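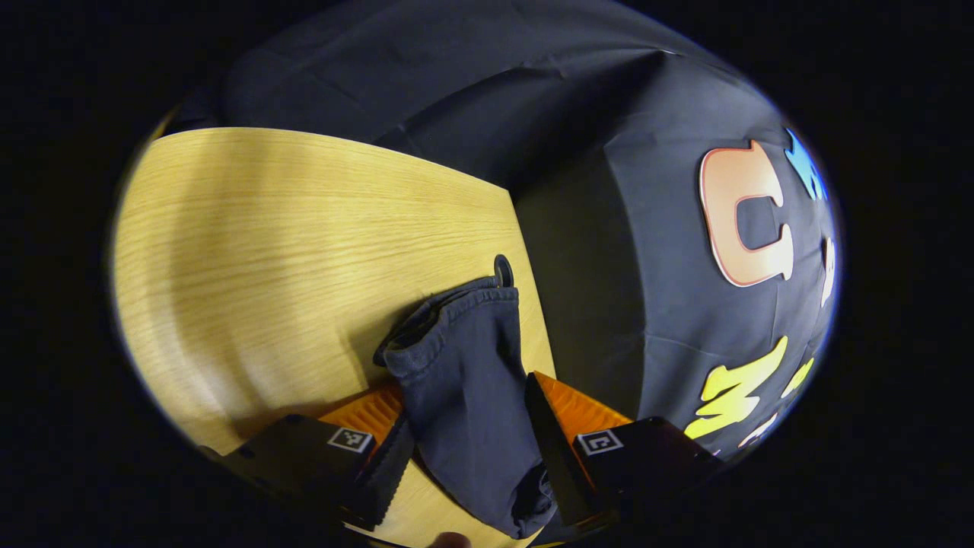 *Figure 7. Dark cloth item at the table, crumpled.*

### 3.2 Folding Small Cloth Items

1. Clear the Dukora table and wipe the top with a dry cloth.
2. Lift the item by one edge and let the folds drop out.
3. Lay the item flat and smooth it from the center outward.
4. Fold it in half, then in half again.
5. Place the folded item in the Vustik tray. Each tray holds 24 items.

**Note:** Sort dark and light items into separate trays.

**Caution:** Do not pull on seams or loose threads. Set damaged items aside for repair.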